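Imprimir | Enviar por e-mail

Orçamento da bancada: o que comprar primeiro

Fechei em junho a lista de compras para o segundo posto de trabalho com braço robótico. O primeiro já está montado e serviu de base para quase todas as contas. O teto é de 4.000 euros, sem contar o braço, que sai de outra verba.

Pedi propostas a três fornecedores. A Herico respondeu no mesmo dia, mas só vende a mesa perfurada com os pés incluídos, e eu já tenho pés. A Brerwood faz a mesa avulsa e corta à medida, com prazo de 7 semanas. A Ruotsalainen tem preço melhor nas fixações e cobra portes à parte — convém juntar tudo numa encomenda só.

Fiquei com a Brerwood para a mesa e a Ruotsalainen para parafusos, placas de montagem e abraçadeiras. Da última vez comprei parafusos a menos e parei quatro dias à espera de uma caixa que custava menos do que o transporte.

Na ponta do braço vou manter a haste simples. Uma pinça elétrica levava quase metade do orçamento, e para empurrar peças em cima de uma tábua a haste chega. Se o projeto Skamau avançar para pegar e largar, volto a fazer contas. Até lá, o dinheiro fica para iluminação e para uma tábua de reserva.

A tábua é a parte barata. Mandei fazer a anterior numa marcenaria do bairro e vou repetir a encomenda, em bordo claro. Os blocos de formas também saem em conta, mas quero comprar 5 jogos de uma vez, do mesmo lote. As cores variam de lote para lote e depois é preciso refazer ajustes que já estavam feitos.

Falta decidir a altura da mesa nova. Se ficar igual à primeira, posso trocar tábuas e suportes entre os dois postos sem mexer em nada. Se ficar mais baixa, trabalho melhor sentado — mas perco essa troca. Inclino-me para a mesma altura.

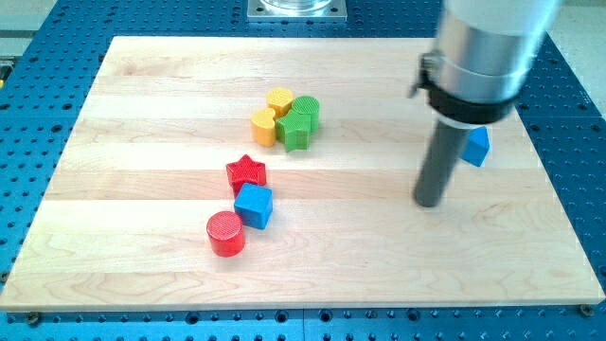

O que fica para depois

Uma segunda fonte de alimentação, calhas para os cabos e um armário com chave. Nada disto impede de começar. Volto a rever a lista quando a mesa chegar.

Contacto | © Todos os direitos reservados | Voltar ao topo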